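Capstone project, gear sorting: hand overshoots the bin

flamon_wrist
Our team is placing gears into a blue bin on a mat. Open-loop joint targets, no vision. Release point drifts towards the front left corner over a session. 456 logged cycles so far. Firmware is the Yao branch from March. Any ideas before we rewrite the planner?

truvia195
Drift in one direction is usually thermal or a bad home offset. Re-home every 5 cycles and plot the error. Don't touch the planner yet.

offset_ute
Disagree. If the bin isn't fixtured it's the bin that walks. Fingertips catch the rim on retract, bin shifts, error looks like arm drift. Tape an outline on the mat and check at the end of the run.

truvia195
Rim contact would show in the finger current. Has he logged it?

flamon_wrist
Current is logged at 2 Hz, so no use for contact. I re-homed as suggested and the error dropped but didn't go to zero. Current layout, with the approach coming in from the right: 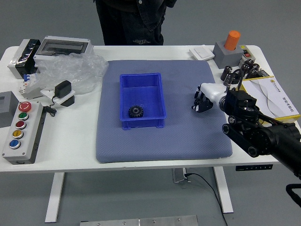
The approach height is set from the rim plus a fixed clearance. I have raised the clearance by 5 mm and will run 195 cycles with the outline taped, no other changes.

offset_ute
Change one thing at a time. You've now got re-homing and clearance in the same run.

flamon_wrist
Fair. Clearance goes back to the old value for the first run. Will post the plots.

truvia195
Raise the current logging rate while you're at it. 2 Hz is useless for anything on a hand.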